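Automation and Everyday Work
Handout 2: Are the chores done yet?

Last week's question was why a factory can weld a car door overnight while your sink stays full of plates. The short version is that the car door shows up in the same spot every time. Plates show up wherever your roommate left them.

For Friday, read the two Nägeli case notes. The first covers the Billano laundry line, where a machine folded towels very nicely until it met a fitted sheet. (So did I, once.) The second is the Cundosia stockroom study. Read the part on exceptions slowly — it is where the labor savings go to hide.

Terms to know

Rigid object: keeps its shape when held. Mugs, bolts, most boxes.
Deformable object: changes shape when held. Towels, bread, bags of chips, balloons.
Exception: anything that makes a person get up and walk over.
Cycle time: how long one go takes. Ask whether the exceptions were included. They usually weren't.

Soft things

Party decorating sounds like a silly job to automate, and the Drondumdale store still does it by hand. It makes a good test, though. A balloon has no corners and very little weight, and it gives way wherever you press.

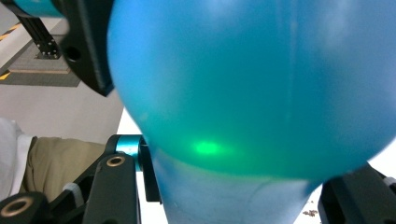

Squeeze too lightly and it slides off. Squeeze too hard and the whole shop knows. People settle this with their fingertips while talking about lunch, and a machine needs some way of settling it too.

For discussion: pick a chore you did this morning and list every point where you changed your grip. If your list has fewer than 16 items, do the chore again and pay attention.

Short paper due Jul 15, 2022. Two pages, and please staple them — we have no machine for that either.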